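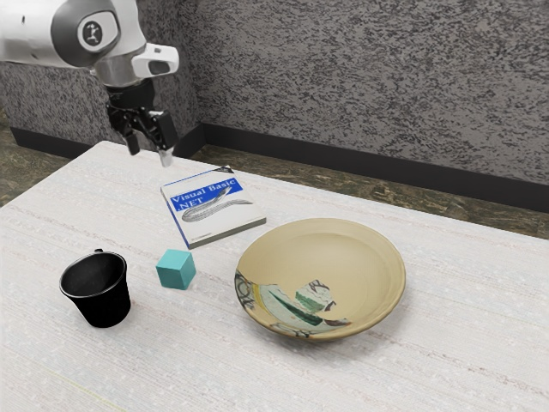 News > Libraries > Collections

Palar County Library will change the way it measures wear on its circulating books starting in July. Under the new schedule, a hardcover is inspected after every 50 loans. The current rule calls for inspection by date, once every six years, regardless of use.

The change follows a review of repair records by Harish Salian, head of collections. Salian found that loan count predicted binding failure better than age did. Most failures occurred at the front hinge, where the cover meets the text block. Books shelved in the reference section, which do not leave the building, had few hinge problems even when they were decades old.

"A book that sits on a shelf for ten years can be in fine shape," Salian said. "A popular one can be worn through in a year. The date told us very little."

Staff will grade each inspected book on a scale of 1 to 8. Grades 1 through 3 go back to the shelf. Grades 4 through 6 go to the repair room at the Tessier branch for hinge tightening, spine replacement or new endpapers. Anything higher is withdrawn and replaced if it is still in print.

The repair room can handle nearly 200 books a month. Johannes Botha, who manages it, said the main limit is drying time. A reglued hinge has to stay under weight overnight, and press space is short. A second press is on order and should be installed before the schedule takes effect.

Paperbacks are not covered. The library replaces most of them when the spine splits, and the cost of repair is usually higher than the price of a new copy. Local history titles are also excluded and will still be sent to the Drundoseck bindery.

The catalog software already records loan totals, so no new equipment is needed at the front desk. When a book reaches the limit, the return screen will show a notice and the item will be set aside.

Borrowers with a hold on a book under repair will keep their place in line. Due dates and fines are unchanged.

Last updated: Saturday, 9:40 a.m.

Contact | Copyright Palar County Library | Back to top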